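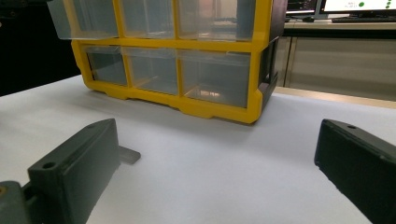
Does labeling seeds by harvest year change how often people plant them? Our course handout says it does, and we doubted it. The Sostham seed library keeps its packets in small cabinets, some like the yellow one with clear drawers, and its sign-out sheets list 3082 loans. We read the sheets for May and the months after. Of those loans, 2344 had a year written down. That looks impressive until you notice that the person at the desk often filled in the year, so it says little about what borrowers cared about.

We also mailed a survey to 1000 borrowers and got 849 back. A return that high made us suspicious. Some forms were plainly filled out by the same hand.
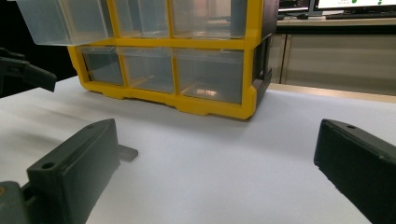

Page last changed: 31 October 2020

Results. Borrowers who said the year mattered to them did not return more saved seed than the others. Beans did well in both groups and lettuce did badly in both. We would not tell another library to spend money on labels until someone runs a test with a proper control group.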